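Ticket 62 — Folding set, hand-held grippers, Faltside site
Status: pending site reply
Opened: Monday, March 4, 2019

Reported problem
Review at Wakberg sent back 30 takes from the bed folding task. Reason given on all of them: "does not meet Plovau rule 6." The site asked what rule 6 covers and whether the takes can be kept.

Log
Rule 6 is the grasp and hands rule. Cloth is to be held between the fingertips only, and bare hands stay off the item from the start tone to the end tone. Smoothing a sleeve by hand counts as a fail, even if the fold comes out well.

Checked the tracking first. Lens cover clean, calibration in date, no dropped sections. Not a hardware fault.

Went through the returned takes one by one. Most have a palm flattening the cloth before the second fold. A few start with the item already held, which breaks the start position rule as well. Those can't be trimmed to fit.

Asked the site which copy of the rules they work from. They had the September sheet, which still allowed one hand touch per item. The current sheet does not.

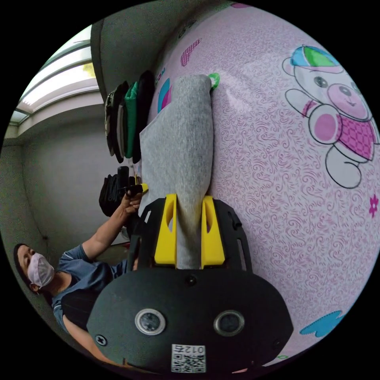
Sent the current sheet and asked them to remove the old one from the Dafis shared folder — it was still the first result when you search "folding."

Action for site
Redo the returned takes under the current sheet. Keep finished items clear of the work area. If an item slips, let it lie, pick it up with the gripper and carry on. Do not stop the take.

Action for us
Put the sheet date in the task header. Ticket stays open until the first redone batch clears review.

Wakberg Data Support | Contact the help desk | © 2019 Wakberg | Back to top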